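The Linen Room at Plurnden

Notice to residents and staff of the Bralton wing, posted 7 August 2023
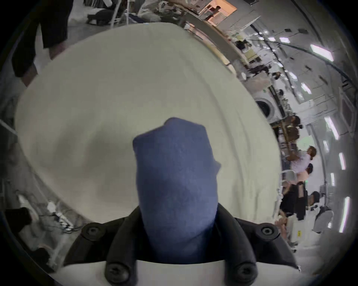
What is to be done with a blue item that belongs to no set?
It is to be folded, entered in the register under its color, and kept on the lower shelf until claimed.

The rule was drafted by Solange Conceição in her second year as Superintendent of Linens, and it was observed without exception until the matter of the Nghiêm bequest.

The bequest consisted of white sheets, white towels and one piece of blue cloth, which the donor's letter did not mention. Mr. Brahim Shawky, the clerk on duty, folded it in accordance with the rule and entered it on page 300. On the following morning it was found on top of the sheets, gathered into a ball. Mr. Shawky folded it again. He recorded the time and signed his name.

The entry was repeated on five consecutive mornings. On the sixth, Mr. Shawky requested guidance in writing.

The Superintendent attended in person. She brought a folding chair and remained in the linen room through the night with the register on her knees – the door locked, the lamp lit. Her report runs to two lines. The first states that the cloth was folded correctly at the start of the watch. The second states that the rule should be amended.

No further particulars were supplied, and the office did not ask for them. Those who met Ms. Conceição on the stairs that morning noted only that she was humming, a thing she had not done at Plurnden before.

The amended rule is therefore published for the information of all concerned. White linen shall be folded in thirds. Blue linen shall be placed on the white and left as it prefers. Clerks are asked to say good night before they lock the door.

Mr. Shawky has retained his post. The register resumes at page 301, in his hand.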